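Desten Rorside Rinse-Off Cleansing Balm

Fragrance free. 1000 g salon tub or 27 g travel tin.

Item no. 1061

Overview

Rorside is a solid cleansing balm for taking off foundation, sunscreen, eye makeup and the ordinary grime of the day. It starts out firm in the tub, softens to an oil when you rub it between your hands, and turns milky when you add water. After rinsing, the skin should feel clean and a little soft, with no greasy film left on it.

We make it in two sizes. The travel tin lasts most people a couple of weeks if they wear makeup every day. The salon tub is meant for treatment rooms and makeup schools, though we do sell it to home customers who go through a lot of balm. Both sizes hold the same formula.

Rorside replaces our older balm, Cai, which we stopped making in August. If you used Cai and liked it, you will find this one a bit firmer and easier to rinse. Cai had a light orange scent. Rorside has no added scent at all, so it smells faintly of the oils in it.

What it removes

Rorside works on liquid and powder foundation, cream blush, brow pencil, lipstick, tinted sunscreen and most mineral sunscreens. It will take off regular mascara in one pass. Waterproof mascara usually needs two, or a minute of resting against the lashes before you wipe.

It is not made for lash glue or theatrical adhesives. It will soften some of them, but please use the remover that came with the product. If you wear lash extensions, skip the eye area entirely. Oils can loosen the bond, and your lash technician will not thank you.

Ingredients

Sunflower seed oil, cetyl ethylhexanoate, PEG-20 glyceryl triisostearate, polyethylene, jojoba seed oil, caprylic/capric triglyceride, tocopherol.

The formula has no nut oils, lanolin or added color. Sunflower oil is the main ingredient, so it is not suitable if you react to sunflower. The full list is also printed on the underside of the tin and on the side of the tub.

How to use

Start with dry hands and a dry face. Water on the skin makes the balm turn milky too early and it will not break up makeup as well.

Scoop out a piece the size of a hazelnut. Use the spatula if you have the tub. Warm the balm between your palms until it melts, then massage it over the cheeks, forehead and chin with light pressure. Leave the eyes for last so you are not dragging mascara across the rest of your face. The whole massage takes less than a minute.

Wet your fingertips with lukewarm water and go over the face again until the balm turns white. Rinse well, paying attention to the hairline and the sides of the nose. Pat dry with a clean towel.

If you like to cleanse twice, follow with a gel or cream cleanser. Our Leta gel is the one we usually suggest, but any mild one will do. People with dry skin often find the balm is enough on its own.

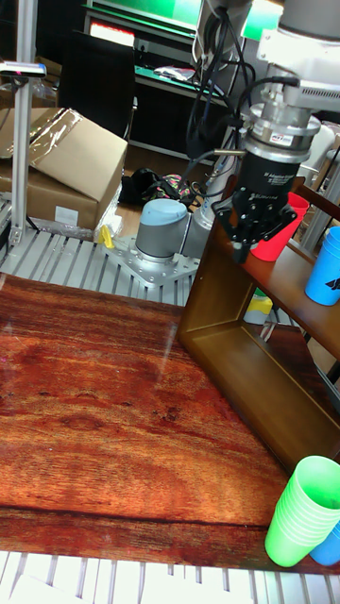
Using the salon tub

The large tub comes with an inner lid and one steel spatula. Keep the inner lid in place between clients. Scoop what you need for each client onto a clean dish before you begin, and never go back into the tub with a used spatula or with fingers. Water in the tub is the most common reason a balm goes grainy or starts to smell off.

In a warm room the surface may soften. This does no harm. Put the tub somewhere cooler and it will set again, sometimes with a slightly uneven top. If it has melted all the way through, stir it once with a clean spatula before it sets so the texture stays smooth.

One salon tub fits on a standard trolley shelf. The tubs can be stacked two high, no more than that - the lids bow under the weight.

Storage and shelf life

Store between 50 and 77 degrees F, out of direct sun. Use within 10 months of opening. Unopened, it keeps until the date stamped on the base. Do not freeze.

The travel tin has a screw lid and a paper seal. Wipe the thread now and then, as balm that collects there makes the lid hard to open. The tin can be refilled from the tub. Wash it in hot soapy water first and let it dry overnight.

Skin type and sensitivity

Rorside suits normal, dry and combination skin. Oily skin can use it too, but we would add the second cleanse. If your skin is easily upset, try a small amount on the inside of your arm and wait a day before using it on your face.

Stop using it if you get redness or itching that does not go away after rinsing. Blurry vision for a few minutes can happen if balm gets into the eyes. Rinse with plenty of water and take out contact lenses before you cleanse. For external use only. Keep away from small children.

Common questions

Why are there small white grains in my balm?
Usually it has melted and set again slowly. The grains dissolve when you rub them between your hands and the balm works the same.

Can I use it on makeup brushes?
Yes, for synthetic brushes used with cream products. Work a little into the bristles, rinse, then wash with brush soap. We do not recommend it for natural hair brushes or for sponges, which hold on to the oil.

Will it stain towels?
The balm itself rinses out in a normal wash. Dark makeup may not, so use an old towel for wiping.

Does the tin count as a liquid when I fly?
Rules vary and staff at the checkpoint decide. At 27 g the tin is small enough to go in the liquids bag, so we would put it there.

Shipping and returns

Orders ship from our warehouse within two working days. In hot weather we hold salon tubs over the weekend so they do not sit in a truck. Unopened items can be returned within 30 days. If a tub arrives leaking or with a cracked lid, keep the box and send us a photo of both, and we will replace it.

Also in the Desten range: Leta gel cleanser, cotton face cloths, replacement spatulas for the 1000 g tub.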